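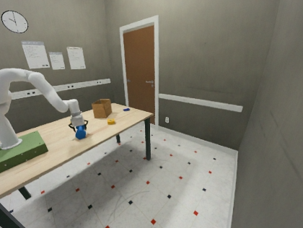 According to Limsakul, the national output figure for Dollham has been quoted without its deflator, and the headline growth rate should be set aside until the revised series is out in May. The research firm made the comment in a note to clients after the finance ministry put annual growth at 6 percent.

The ministry's figure is in current prices. It compares total output with the same quarter a year earlier and makes no allowance for inflation or for population growth. Limsakul's own estimate, which adjusts for both, shows output per person almost flat over the period.

Part of the gap comes from the way exports are valued. The port of Wutura handles 59 percent of the country's goods trade by value, and shipments are booked at the contract price on the day of loading. A rise in contract prices therefore lifts recorded output even when tonnage does not change.
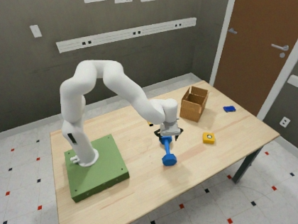
The household side of the accounts is weaker. Consumer spending is drawn from a panel of 2000 households, and the response rate fell in the last two rounds. Missing returns are filled in from earlier answers, a method that tends to hide a drop in spending for one or two quarters.

Zunum, the statistics contractor that runs the panel, has proposed a larger sample and a shorter form that takes 30 minutes to complete. The ministry has not set a start date for the change. Current-price and constant-price tables will be published side by side from the next release.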